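Leave the Small Kitchens Closed

In Grisstead we have a fashion now for the open kitchen. When my building was renovated, 7 of the 10 apartments lost the wall between the stove and the sofa. Mine is one of the two that asked to keep it, and I am often told that I made a mistake.

I don't think so. A kitchen is a place of noise and smell, and in a small home these things need a door. When I fry onions at seven in the evening, my coat should not know it the next morning. The developer, Valtora, writes in its brochure that the open plan "brings people together." My family was together before, at the table, and the pots were behind a door.

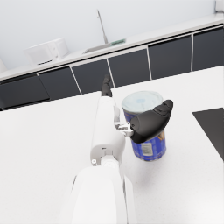
A reader in Brilano wrote to me in March that a wall costs light, and that she cooked alone for many years, listening to guests laugh in the other room. I take this seriously. But a wide door with glass in it gives back much of the light – and it can stand open when there are guests.

My own door cost 698 dollars with the fitting. It was a lot of money for me, and I would pay it again.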